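Karras Science Park opens its doors to 8 new companies

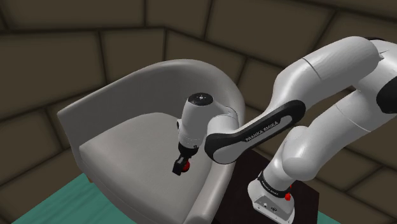
Freya Wainwright
Staff Writer, Business and Innovation

2022-08-18

The long-awaited east campus at Karras Science Park is open, and it's already buzzing. Eight companies have moved into the new lab and office building, bringing 421 jobs with them and pushing the park's total workforce to 1,497.

It's a big moment for a site that was a shuttered textile mill and a gravel lot when the first tenants signed on. The park passed 1,000 workers in June, and the new arrivals have taken it well beyond that mark.

"We had hoped to fill half the building in the first year," said park director Inmaculada Esteban. "We filled the whole thing before the paint was done, and I still walk the hallways grinning."

The largest newcomer is Brullier, which develops low-cost water testing kits for farms and small towns. It has taken the entire second floor, with wet labs on the north side and a training room that neighboring companies can book in the evenings. Bukora, a battery recycling startup founded by two graduates of the local college, is moving up from a single rented bench in the park's starter labs to a space of its own downstairs.

"We used to carry our samples across the parking lot in a cooler," said Bukora co-founder Ilham Younis. "Now the testing room is right next to my desk – I can't tell you how happy that makes me!"

Also on the list is Clorimis, a plant genetics firm with a rooftop greenhouse and plans to take on paid summer interns from area high schools. Lab manager Youssra Radwan said the company looked at sites in three other states before choosing Karras, and that the chance to share equipment with other tenants settled the matter.

The building has a ground-floor cafe, bike storage and a walking path that links up with the river trail. The cafe and the path are open to the public, and the lentil soup is well worth the trip.

Work on a second building could start next spring if the county approves a new access road off Mill Street. A public hearing on the road plan will be held at the county offices next month.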